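Ailsa Gunn has kept a noodle kitchen in Mitstead for four years, and when I came to her on a quiet afternoon she was already cooking for the evening. I asked if I should return later. "No, sit," she said. "I can talk and cut onions. If I cry, it is not your questions."

She did not plan to be a cook. She worked in the office of a furniture shop until it closed, and in the months after that she began to make soup for her neighbours. One of them, Kirsty Matheson, told her that she should take money for it. Today the two women share the work. Kirsty buys the food and writes the bills, and Ailsa stands at the stove.

The first winter was difficult. They had opened in March, with good weather, and they believed that cold days would bring even more people. It was the opposite. "People in this town go home when it is dark," Ailsa told me. "I had 100 portions of broth and I sold perhaps half. We ate broth for breakfast." After this she changed the opening hours, and now she serves mostly at midday.

I wanted to know about the broth, because many guests speak of it. She cooks it for almost a full day, with chicken bones, ginger and a little dried mushroom. She does not put salt until the end. When I asked for the exact recipe she laughed and pointed at the pot with her knife. "Kirsty has asked me the same thing. I really don't measure. I taste it, I go away, I taste it again."

She is stricter about the noodles. They come fresh from a small maker in Pilham, two deliveries in the week, and she will not keep them longer than that. Once she tried dried ones, and a regular guest put down his bowl and asked her if she was ill.

We spoke also about eating habits. Some guests ask for a fork, and she gives it without a word – her own father never ate noodles in another way. Children, she says, learn chopsticks faster than their parents, and they are not ashamed when something falls on the table.

Before I left I asked if she would like a bigger place. She thought about it while she wiped the board. "Kirsty would like it. I would like a second window," she said, and then she went to look at her pot. 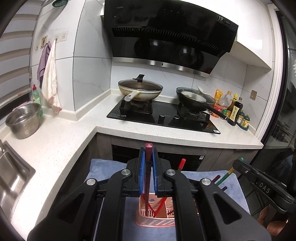
Chopsticks in several colours, some of them in a pink basket.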